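Week 5 handout: Disputed local elections and the courts
Tutor: Divina Talavera
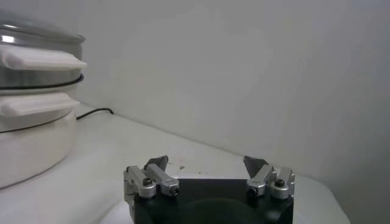

This week we look at what happens when a losing candidate refuses to accept the count. Our case is the Gevutcombe council vote, where Toàn Đặng lost the mayor's race by 166 votes out of 2768 cast. He asked for a recount within the hour.

Terms to know before the tutorial
Recount: the same ballots counted again, usually by different staff.
Petition: a formal request that a court review the result.
Scrutineer: a person a candidate appoints to watch the count.

Main points
Đặng's petition said 60 postal ballots from Homport were set aside without a reason being recorded. Sixty votes could not change the result by themselves — the court still agreed to hear him, as the law asked whether the process was sound.

His supporters marched to the council offices in March. Police put the crowd at 600. The permit covered the footpath only, and two people were fined for blocking the road.

Reading: chapter 4, up to the section on costs. Bring one page of notes on who should pay for a recount.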